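Brukholm clears shared desks ahead of new cleaning schedule

August 9, 2026

Brukholm has begun the second stage of its desk reset programme, covering 191 workstations on the two upper floors of its Antoniadis building. The first stage, completed in March, dealt with 90 desks in the accounts and purchasing areas. Once the present stage is finished the company will have applied the same layout standard to every shared position on the site, 361 in total when the ground floor is included.

The standard is set out in a short document known internally as Niment. It divides the surface of each desk into a fixed zone, which holds the monitor, its stand and the keyboard, and a free zone, which the person using the desk may fill as they wish during the day. Anything left in the free zone at the end of a shift is to be moved to a locker or to the shelf at the end of the row.

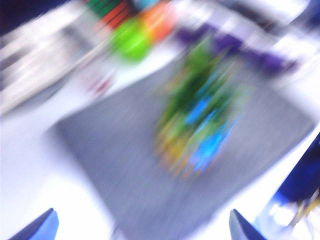 A grey mat on a white tabletop, with a multicoloured item resting on it.

Mats are permitted under Niment provided they lie within the free zone and can be lifted without moving fixed equipment. The document gives no required colour. It does ask that mats be taken up once a week so that the surface underneath can be wiped, a task that the earlier arrangement left to the evening cleaning round. Under the old contract, cleaners were told not to touch personal items, and any part of a desk covered by them was passed over.

Fadska, which supplies the cleaning service, asked for the change when its contract came up for renewal. Its crews will work from a single rule from now on: a clear surface is cleaned, a surface with items on it is left and a card is placed on the keyboard. Two cards in the same month lead to a reminder from the floor office. There is no further penalty.

Ornaments have taken up more of the discussion than any other category. The first draft of Niment would have removed them from shared desks entirely. Staff on the purchasing floor objected, and the revised text allows decorative items of up to the height of the monitor, so long as they do not stand on the keyboard or against a power outlet. Artificial fruit and plants are listed by name as acceptable. Real fruit may be kept on the desk for the day only.

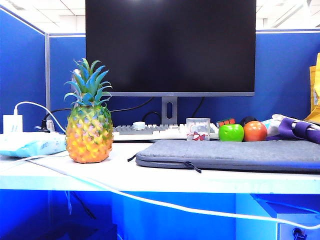
Cables are treated separately. Monitor leads may hang behind the stand against the rear partition, as they do at present, but chargers brought from home must be unplugged and taken away when the user leaves. Spare leads that have collected in the corners between partitions will be gathered, tested and either labelled or sent for recycling. Brukholm expects this to be the slowest part of the work. In the first stage it took longer than the sorting of all other items together — mainly through leads with no matching device on the same floor.

The partitions themselves stay where they are. A proposal to lower them was considered and dropped on grounds of cost, and the panels will be vacuumed in place. Monitor stands will also be kept, including the older type.

Wet wipes may be stored on the desk in their own packet. Loose caps, lids and similar small parts found on or under keyboards will be placed in a tray at the floor office and held there until the end of the month. Keyboards will be cleaned with the computer switched off, and users are asked to shut down before leaving on the evening their row is due.

Work proceeds row by row, starting at the windows. A notice will be fixed to the end shelf two working days before each row is cleared. Users who need an item left in position, such as a support prescribed for a medical reason, should tell the floor office once the notice appears. The ground floor is to follow after the stage has been checked, and dates for it have not been set.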